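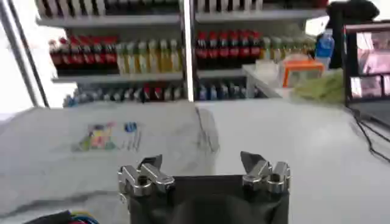
The Penside trial unit came with a manual in which the word "garment" had been replaced throughout by "soft item." Alfredo Sarmiento read it in one sitting and marked the places where the replacement had gone wrong. Page 14 advised the operator to wash soft item before handling soft item.

He was employed by Irex to evaluate equipment on behalf of buyers who did not want to do it themselves. The buyer this time was Akcombe, which owned shops and wanted to know whether one arm could handle cloth at a counter during slow hours. Penside quoted a cycle of 120 seconds per item. Akcombe wanted the number confirmed or replaced.

The test plan called for 2,000 cycles. A cycle was defined as approach, grip, lift, fold, release and retract. Alfredo had written the definition himself and considered it adequate until the first morning, when the arm approached, gripped, retracted and reported a complete cycle. He added the words "in that order" and initialed the change.

By noon he had three categories of result: pass, fail and review. Review was for cycles in which the cloth ended up in an acceptable state by a route the software could not explain. The category was meant to stay small.

"How many in review?" Zanetti asked. Zanetti handled the account for Penside and called every afternoon at 3.

"More than in fail."

"So that's good."

"It isn't in the plan as good or bad. It's in the plan as review."

Zanetti asked him to send the log. Alfredo sent it and went back to the table.
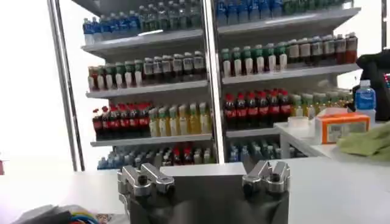 The finger spacing had drifted again. It was within tolerance, and the manual said to leave it alone if it was within tolerance, so he left it alone and wrote down the value. He had a column for things he had left alone. Irex did not require the column. He had kept one on every job since a conveyor evaluation in which he had been asked, under oath, what he had noticed and when.

He restarted the sequence. Approach, grip. The log recorded a pause before the lift of 2 seconds, which did not appear in the motion program. He opened the program and read it line by line. There was no wait instruction. He ran the next cycle and got the same pause, and the same again on the one after.

He called Zanetti, outside the usual hour.

"There's a delay before the lift."

"Is it failing?"

"No."

"Is it over the 120?"

"No. It's under, with the delay included."

"Then what would you like me to fix?"

Alfredo looked at the question as he had typed it into the call record. He could not find an error in it.

"I'd like to know what it's doing," he said.

"Evaluating the grip, probably. There's a confidence check in the new firmware."

"It isn't in the manual."

"The manual's from November."
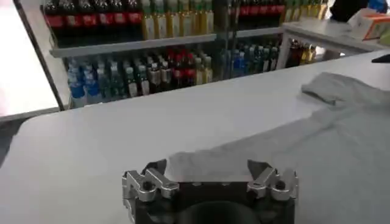
He asked for the firmware notes and received a single page. The confidence check was described in one line: before lifting, the unit confirms that it has hold of soft item. No duration was given. He attached the page to the report as an appendix and gave the pause its own column, next to the one for things he had left alone.

Roughly halfway through the plan he stopped moving cycles out of review. He read the definitions again and found that nothing in them obliged him to. Akcombe's summary sheet had room for two numbers, pass and fail, so he wrote to ask for a third box. The reply said the sheet was a standard form, but that he was welcome to use the margin.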